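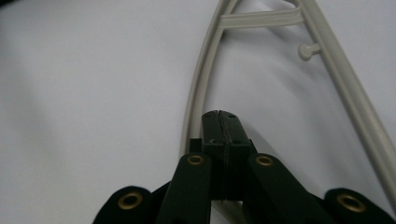

Peter Vávra asked me last month why we don't just buy the big arm first and work out what to do with it later, and I've heard the same from a couple of other people who've read our plans. Fair question! We did pretty much that at our old unit in Hudec, and the thing sat under a cover for most of a winter while we argued over the grippers.

So this time I want someone whose whole job is the buying. We're Brenatine, a small outfit working on getting machines to handle clothes and the bits that come with them, and I'm looking for an equipment planner to join me on the Lirkuvik project. It's part-time to begin with, two days a week, and I'd love you to start in October if you can.

What you'd be doing, mostly, is sitting with me and the bench team and turning "we need more grippers" into an order that makes sense. How many hand-held ones do we keep going with before we pay for arms? Do we print spare fingers ourselves or get them made? What does a pivot cost when you buy one, and what does it cost when you buy 40? (I have a quote from Clumen for 869 euros and another from the same people for 496, and I still can't tell you what the difference is. That would be your first morning.)

There's also the dull end of it - hangers, sheets, screws, spares, insurance, who signs for the delivery. I've been doing this on the back of envelopes and it shows.

You don't need an engineering degree. I'd like you to have bought kit for a workshop, lab or warehouse before, and to be happy ringing a supplier back when the answer was vague the first time. If you've ever talked someone out of a purchase, please tell me about it! A bit of time on the bench using the hand-held grippers is part of the job too, so you know what you're paying for.

Pay depends on experience and we'll talk about it in the first call - I won't make you wait until the end. Travel to the workshop is covered.

To apply, send me a page or so about something you bought for work and whether you'd buy it again, plus a CV if you have one handy. Mornings before ten are best if you'd sooner ring.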